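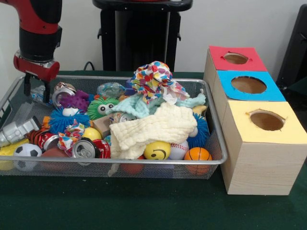 Wire-mesh basket and cardboard boxes on the table

Tumside Swap Day: Frequently Asked Questions

When is the next one?
Sunday, October 28, 2018, in the lower hall on Ambrosio Street. After that we take a break until March.

What does it cost?
Entry is $2 per adult. Children get in free. A table of your own is $40, and you can split it with a neighbor.

What can I bring?
Toys, clean clothes, books, kitchenware and small tools. Please no mattresses, car seats, paint or anything with a gas tank. If it plugs in, bring the cord.

How many tables are there?
We have 70. They usually go by the middle of the month. Write to Marites Dela Peña to get on the waiting list.

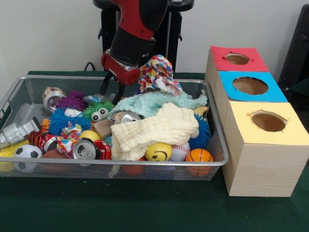
Toys, cloths and crushed cans in the basket

Do you take cans and bottles?
Empty drink cans, yes. Glass has to go to the Cotine Road drop-off.

Can I leave things I didn't swap?
Up to two bags per household. Larger items go home with you.

Where do I park?
The lot behind the hall holds more than 100 cars. Do not park in front of the Plovov bakery, even for unloading. They do tow.

Is there a loading door?
Yes, on the north side. Aníbal Nogueira has the key and opens it an hour before the start.

Are dogs allowed?
Service dogs only.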